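The Jemden Order

Martti Rantala had run the lunch counter at the Kuusisto curling club for 16 years before he let anybody else lay out the hamburger table. He did it that night because his shoulder was bad and the doctor in Drutia had told him to keep the arm still for a week.

Periklis Galanis came in through the back at five to four and hung up his coat. He had worked the fryer for two winters and had never touched the table.

"Clear tubs only," Martti said from his stool. "If I can't see it from here, I don't know it's running out."

Periklis wiped the white table down and set the tubs out. He put the lettuce and the cheese in together, lettuce to the left, and stood the slices up so they leaned on the side. Martti had always laid his cheese flat. He looked at it for a while and decided to wait. 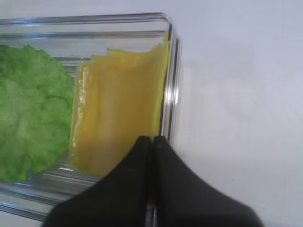 You'll have them going soft, standing up like that, came from the doorway, and both men turned. Aune had let herself in to get the coffee going. She said her mother kept cheese flat on a plate with a cloth over it and never lost a slice, and lettuce had no business in with it at any time of year. Periklis said it saved reaching. Aune said it might save reaching but she wouldn't eat it, and she took the coffee tin down and went out front again.

Martti said nothing. He had been going to say much the same thing about the cheese, and now he found he didn't want to.

The first bonspiel orders came on slips through the hatch. The club had 2,437 dollars in the kitchen account and the new compressor was going to cost 2,795, and everybody on the ice side had been told to eat. Martti read the slips out. Periklis built.

He was slow. He squared things up that didn't need squaring. Twice he went back to the tub for a better leaf, and once he took a top off again to see whether he had remembered the patty. Martti held his bad elbow with his good hand and watched the clock over the sink.

"Who taught you to do it in that order?" he asked.

"My uncle. He had a place in Jemden."

"What kind of place?"

"Souvlaki, mostly. Burgers for the kids." Periklis moved a tub an inch closer. "He said you should be able to build one in the dark."

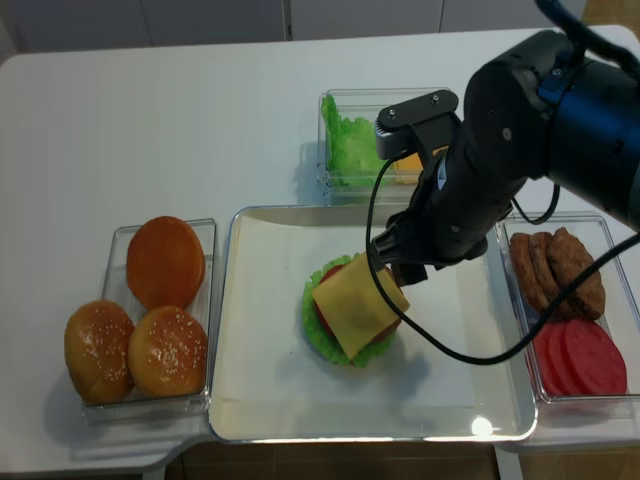
Martti had his own order, and he had got it from the woman who ran the counter before him. Meat on the bottom bun, then cheese while the meat was hot, then everything else. Periklis kept the patties and the tomato in one tub on the right and the buns over on the left, and when Martti looked at the tray the cheese was going down on top of the tomato, set a bit crooked, with its corners hanging over and the frilly lettuce sticking out all around underneath. It bothered him. He told Periklis that cheese on cold tomato was only going to slide, and Periklis said his uncle's never had. Martti said his uncle hadn't been feeding curlers.

They sent that one out to the Drunier rink, to a skip who had been complaining about the food since April. The plate came back with nothing on it. The slip that came back with the plate said two more.

"Same way?" Periklis asked.

"Same way," Martti said.

By seven the line at the hatch had gone down. Aune brought in two coffees and put one by Martti's good hand. She looked into the tub on her way past, pulled a bit of lettuce away from the cheese with a fork, and left the fork in the sink.

Periklis asked if he should start putting things away. Martti told him to leave it, there was a late draw and they would be hungry when they came off. He got down from the stool, which took some doing, and came over to the table for the first time since four o'clock. He picked up a slice with his left hand. It came away from the others without tearing. When he laid them flat they always stuck, and he lost the corners.

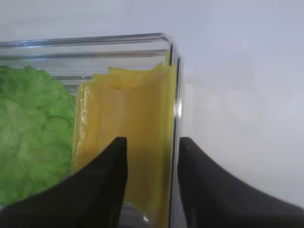
He ate the slice standing up. Then he asked Periklis what else his uncle had done with cheese, and Periklis had to think.

"He put it in the fridge before he went home," he said. "He was strict on that."

"Well, so am I," Martti said, and he went to see if there were any more slips.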